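My script worked, and then it did not work

2025-11-30

I am learning programming for one year now, in the evenings, and this week I lost two evenings to one small mistake. I write it down so that I remember.

The task was simple. I have a folder with 507 text files, old notes from my studies, and I wanted to put all of them in one CSV file. I wrote a Python script of 30 lines and tested it with a few files. Everything was fine. Then I started it on the whole folder and it stopped with UnicodeDecodeError.

First I thought that one file was broken, so I deleted it from the folder. The next run stopped at another file. I put a try and except around the reading, and I was very proud, because the script finished. Only the next day I saw that many notes were missing in the CSV. My except had only "pass" inside, so all the errors were thrown away in silence.

I asked Natnael Abdella, with whom I studied, and he wanted to know on which computer I wrote these notes. The older ones are from Windows, and they are saved as cp1252. The newer ones are UTF-8.

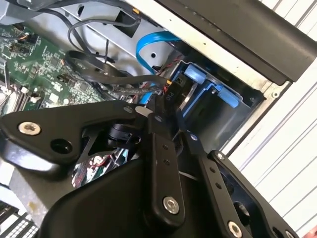
So now the script first tries to open the file with encoding="utf-8", and if this fails, it tries cp1252. If both fail, it prints the name of the file. There were two such names, and both were not text files at all, I only gave them the wrong ending.

I also write the encoding in every open() now, even when it is not necessary. Next I want to sort the notes by date, but the dates are written in three different ways, so this will be another post.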